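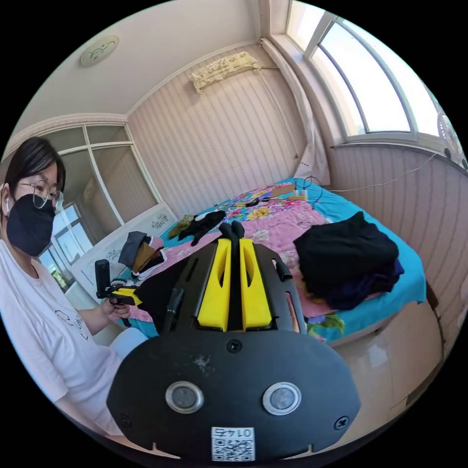 SALLANO HOME SESSIONS
Inspection checklist before the equipment order
Hand-held grippers, small accessories and work place in the home
Checked by: Carmela Marín
Month: August
Copy to: Nesthorpe office, purchasing

How to read this list. OK means I checked it and I would buy the same again. REPAIR means it can be used after a small work. BUY means it must go in the order. HOLD means I ask that we do not spend money on it yet. The comments are mine and I wrote them the same day as each check, so some of them are longer than others.

The stock list says 42 Farero grippers. I have inspected all of them by hand, and also the places where people work with them, which are normal bedrooms and living rooms. The old checklist was made for the bench at Nesthorpe and it has no line for a bed or a curtain. I have added these lines in part C.

PART A. THE GRIPPER

A1. Finger pads, surface
Result: BUY
Comment: The yellow pads become smooth at the place where they meet, and thin cotton then slips out. With a heavy quilt the person does not notice, with a T-shirt he notices at once and he begins to squeeze too hard. Please order pads as pairs. Last time they came as single pieces and we have mixed old and new on the same tool, so the grip is not even.

A2. Finger pads, fixing
Result: OK
Comment: Pull each pad with two fingers, it must not move. Do not test with pliers.

A3. Fingertips
Result: REPAIR
Comment: On several grippers the tip has a sharp line from the moulding. It catches in knitted clothes. Fine sandpaper is enough, I do it at my desk. Pastor offered to exchange the tips but we would pay the transport both ways, and I do not think it is worth it.

A4. Lever and return
Result: OK, with a remark
Comment: Press fully, release slowly, the fingers must open by themselves until the end. If they stop half way, clean first and then test again. Most of the slow ones had lint inside. I have not found a broken spring. For this reason I took the spring set out of the budget, where it was standing since last year.

A5. Screws of the base plate
Result: REPAIR
Comment: Check that each screw is present and does not turn with the fingernail. A missing screw is a HOLD for this gripper until it is replaced. We need a bag of spare screws in each case. It is a very cheap line and I ask that it is not deleted again in the revision.

A6. Lenses
Result: OK
Comment: Wipe with the dry cloth only. Look from the side, against a lamp, for scratches. People put the tool down on the nearest surface, and a lens that lies on a zip or a button will be scratched sooner or later. Please see the question about covers in part D.

A7. Number sticker
Result: BUY
Comment: The sticker must be readable and flat, with no lifted corner. If it is damaged we cannot connect the tool with its service record, and then the record is useless for planning. The label sheets from Pastor are better than the ones we print ourselves. Ours go grey when they are cleaned with alcohol.

A8. Handle
Result: OK
Comment: No cracks. I also asked people about the weight, and the answers were about the wrist and not about the hand. See B3.

PART B. THE PERSON

B1. Face mask and glasses
Result: OK
Comment: When a person wears both, ask before starting if the glasses become foggy. If yes, pause and adjust the mask. Masks are in the office budget, not in this one. Please do not count them twice as happened in the first draft.

B2. Earphones
Result: to be decided
Comment: The old rule says nothing. My proposal is that one ear stays free, so the person can hear the other person in the room. I would like this written in the instructions before we print them again, the printing is not free.

B3. Working time
Result: OK
Comment: The limit is 2 hours with a break in the middle. It was respected in the sessions I visited. Two persons told me that the wrist is tired already at the break. A wrist support was suggested, but I would try first with a shorter first half. It costs nothing.

B4. Sitting or standing
Result: REPAIR (of the instructions)
Comment: A bed is low. A standing person bends the back for each piece of clothing, a sitting person reaches too far for the pieces at the other side. Recommend to sit for the near side, then stand up and walk to the other side. A height-adjustable stool is in the wish list from Nesthorpe. HOLD for the stool. It does not pass easily between a bed and a wall, and somebody must carry it up the stairs.

B5. Sleeves, rings, watch
Result: OK
Comment: Short or rolled sleeves. Rings off. The watch may stay if it does not touch the lever.

PART C. THE ROOM

C1. Floor
Result: OK
Comment: The floor must be free where the person steps. Bags and shoes go behind the door. Quilts and sheets that hang over the side of the bed are to be lifted if they reach the floor, one can easily step on them.

C2. Power strip and cables
Result: BUY
Comment: This is the most important line for me. In homes the power strip is often on the bed or beside the pillow, for the telephone. Before the session it must be taken off the bed and put on the floor or on a table, and no clothes may lie on top of it. The cable goes along the wall. I do not want that we use the family's strip for our chargers. Please buy strips with a switch and a longer cable, one for each case, and cable clips that come off without damage to wallpaper.

C3. Air conditioner and fan
Result: OK
Comment: In August we ask for the room to be cooled before the work begins. Fans are allowed but not directed to the piles of clothes, and the guard must be closed. A portable cooler was requested for rooms with no air conditioner. HOLD. It is expensive and heavy, and we can plan these homes for the morning.

C4. Light
Result: OK
Comment: A ceiling lamp and daylight together were sufficient in every room. With strong sun from a window, close the curtain partly. Black clothes are difficult, the folds are hard to see in a weak light, so begin with them while the day is bright. I do not see a need for the lamp on a stand, and I have removed it from the order.

C5. Glass doors and partitions
Result: OK
Comment: If a door has glass, leave it fully open or fully closed. Nobody should swing a gripper with the arm stretched near it.

C6. Small objects
Result: REPAIR (of the habits)
Comment: Boxes, chargers and similar things are removed from the bed together with the family, not by us alone. It avoids a discussion later.

PART D. WHAT GOES IN THE ORDER

Yes, now:
Finger pads, in pairs
Spare screws, one bag per case
Label sheets
Power strips with switch
Cable clips

Yes, if there is money left:
Soft covers for the lenses. Pastor can send 3 samples and I would test them before a full order. My doubt is that people will lose them in the bedding.

No, not this time:
Springs
Stool
Portable cooler
Lamp on a stand
More Farero grippers

On the last point I know that Nesthorpe has another opinion. The request for more grippers came from the weeks when many were waiting for pads. With the pads changed these tools return to work, and I prefer to count again after it.

For repairs during the next period I ask to keep some 1,000 euros apart. If it is not used it can go to the covers.

Open points: B2 (earphones) needs an answer from the office. The delivery time for the pads is not confirmed by Pastor. The line for transport is still empty, I wait for the quotation.

C. Marín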